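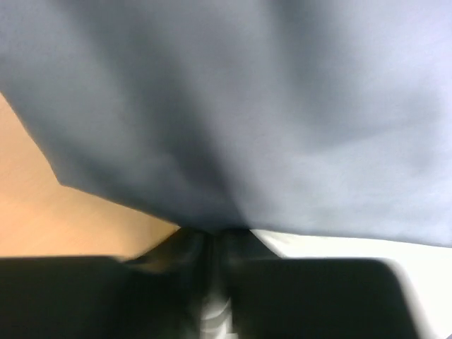
## 4. Resposta das escolas às queixas dos encarregados de educação

As secções anteriores trataram da origem das queixas. Nesta secção analisa-se o que as escolas fizeram depois de as receberem, com base nas atas dos conselhos gerais de Stollden e de Purkden e nas entrevistas conduzidas por Shiela Lacson. Consideram-se apenas as queixas relativas a mensagens políticas exibidas por alunos em jogos, festas de finalistas e outras atividades fora da sala de aula.

A escola secundária de Stollden tem 900 alunos e a de Purkden quase 1000. Ambas possuem regulamento interno com um artigo sobre vestuário, mas só o de Purkden menciona expressamente cartazes, bandeiras e faixas. O de Stollden proíbe "mensagens ofensivas" sem as definir, e a decisão fica entregue a quem estiver de serviço no recinto. Os professores entrevistados em Stollden referiram essa falta de definição como a principal dificuldade. Um deles disse ter deixado entrar num jogo uma faixa que, no ano anterior, um colega mandara retirar.

O prazo para responder por escrito a uma queixa é de 30 dias nas duas escolas. Em Purkden, o prazo foi em geral cumprido. Em Stollden, várias respostas foram dadas apenas por telefone, e o seu conteúdo só pôde ser reconstituído através das entrevistas, o que limita a comparação.

O caso mais discutido foi o das camisolas usadas na bancada durante o torneio de março. A fotografia dos alunos circulou primeiro num grupo de pais e foi depois publicada pelo jornal Kaltis. A direção de Stollden emitiu um comunicado em que lamentava o sucedido, sem indicar se tinha havido infração ao regulamento. Três encarregados de educação pediram esclarecimentos adicionais e um outro grupo escreveu em defesa dos alunos, invocando a liberdade de expressão.

**Figura 1.** Pano cinzento e almofada branca sobre uma tábua de madeira.

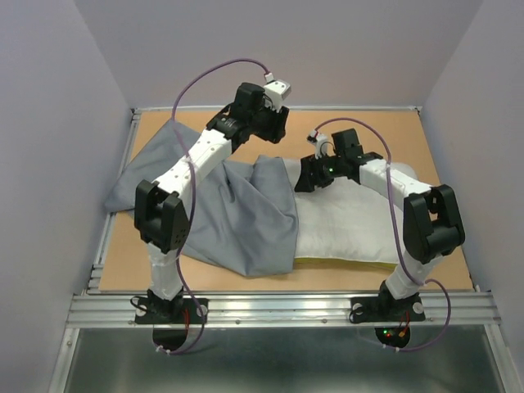 Quem decidia, na prática, se uma mensagem era admissível? O professor de serviço decidia no momento, e a direção confirmava ou revertia a decisão quando havia queixa.

Este procedimento tem consequências para os alunos. Nas entrevistas, os que foram chamados à direção afirmaram conhecer mal o regulamento e ter sabido da queixa por colegas ou pela imprensa. Em Purkden, os delegados de turma são ouvidos antes de qualquer medida disciplinar; em Stollden essa audição é facultativa e não consta das atas consultadas.

Quanto às medidas aplicadas, predominou a advertência oral. Não se encontrou nenhum registo de suspensão por este motivo. A classificação das medidas seguiu a grelha de Gamage, com uma alteração: as conversas informais com os pais foram registadas como categoria própria, separada da advertência. Os dois codificadores divergiram sobretudo nos casos em que a conversa com os pais e a advertência ao aluno ocorreram no mesmo dia. Esses casos foram revistos em conjunto e mantidos na categoria da advertência.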